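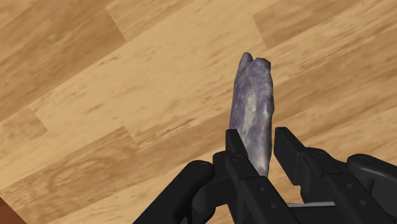 **河堤老猫**（楼主）　2018年5月24日

Zomport 的新手机今天上架，详情页写电池“循环500次仍如新”。如新是什么意思？容量还剩多少，测试温度多高，充到满还是充到八成，一个字没提。页脚倒是注明“数据来自 Fletex 实验室”，点进去是一张宣传海报。

我上一台也是这家的，当时吹得一样响，用了183天，系统里显示的电池健康只剩八成多。有人见过完整的测试报告吗？

---

**Joscha Reuter**

报告没见过。不过你拿健康度数字说事也不太稳，那个百分比是系统估算的，重新校准一次能跳好几个点。想较真得用电流表测实际放电量。

---

**河堤老猫**

> 那个百分比是系统估算的

估算的也是他们自己的系统给的。数字好看就印在海报上，不好看就叫“仅供参考”？

---

**半截网线**

插一句快充。标称70瓦，我用原装头原装线测，峰值维持了大概2分钟，后面一路往下掉。Priralano 那篇评测只截了开头那段曲线，评论区有人问后半段，到现在没回。

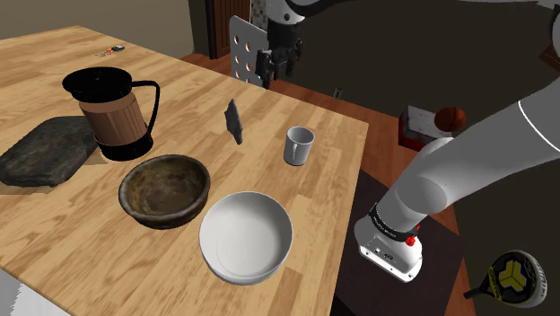

Alvar Blomqvist 回复说，峰值掉下来很正常，哪家都这样，保护电芯总比硬顶着强，拿这个骂厂商没道理。

**半截网线**

掉功率我没意见，我有意见的是包装盒上只印峰值。你把平均功率也印上，我马上闭嘴。

---

**Dönmez配件党**

我倒觉得楼主太苛刻。手机两三年就换，电池差一点换一块就行，官方售后也不算贵。

---

**河堤老猫**

“不算贵”要看跟谁比。再说这代后盖是胶粘的，自己换基本别想，送修还得先备份清数据。我去问过客服两个问题：

- 循环测试按什么标准做的
- 保修期内容量低于多少可以免费换
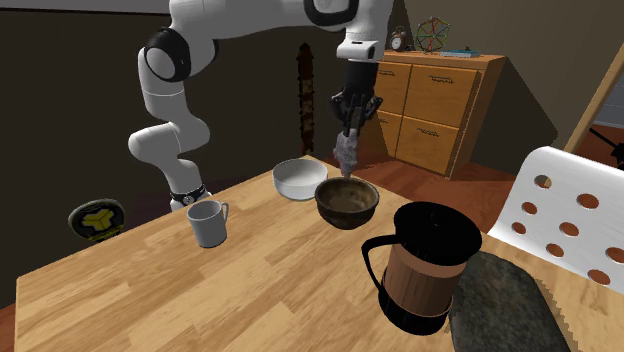 第一个回“以官网为准”，第二个回“工程师检测后判定”。官网上两样都查不到。所以我这台先不下单，等六月有人拆机，看看电芯到底是谁家的再说。

---

**Joscha Reuter**

拆机能看到型号，看不到寿命。不过第二个问题问得对，没有写明的门槛，保修就全凭对方一张嘴。你把客服的聊天记录贴上来吧，我也去问一遍，看两边口径一不一样。

---

**河堤老猫**

行，晚上打完码发。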